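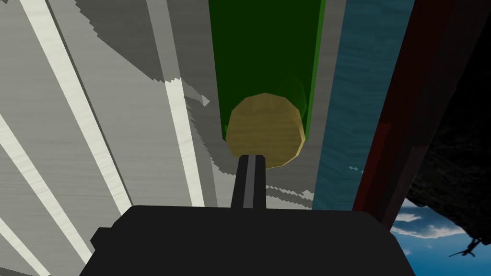
Simulation before commissioning: who does the fault finding now?

chong_line2
We moved cell programming into simulation in May. Wusby, the packing site, still teaches on the floor with a pendant. At Nalard the operators used to jog the arm to each pick point themselves and knew every one by heart. Now the path arrives as a file from the office. Has anyone else made this change, and what happened to the operators' grade?

fideo_user
Same here. Commissioning dropped from 3 shifts to 2. Grades unchanged, but the setter's allowance went, as nobody sets on nights any more.

gantry_b
The simulator does not know what the floor knows. Ours had the finger meeting the part dead centre in all 200 test cycles. On the real cell the parts sit slightly proud and it faulted before tea break. The operator fixed it with an offset and then got told off for editing a released program.

fideo_user
That is a procedure fault. Offsets should be open to operators within a set limit. Fideo has a lock level for it.

gantry_b
It has one. Ours was left at the default, so every 1 mm change is a ticket to the office. The office goes home at four.

chong_line2
Ours is the same. Can the limit be set per station or only per cell?

fideo_user
Per station. Log in as supervisor, open the station, then access, then offsets. Save before you leave the page or it reverts.

pallet_nine
I disagree with gantry_b on the main point. I was an operator and now spend half my week in the simulator. I have run 700 cycles on a bad layout without bending a finger. I would not go back to teaching inside the guard.

gantry_b
You got the training. How many on your shift did?

pallet_nine
Two of us. The rest were offered it in their own time and most said no.

chong_line2
Then that is what I will raise at Nalard. Training in paid hours, and offsets open per station. Will post the limits we agree.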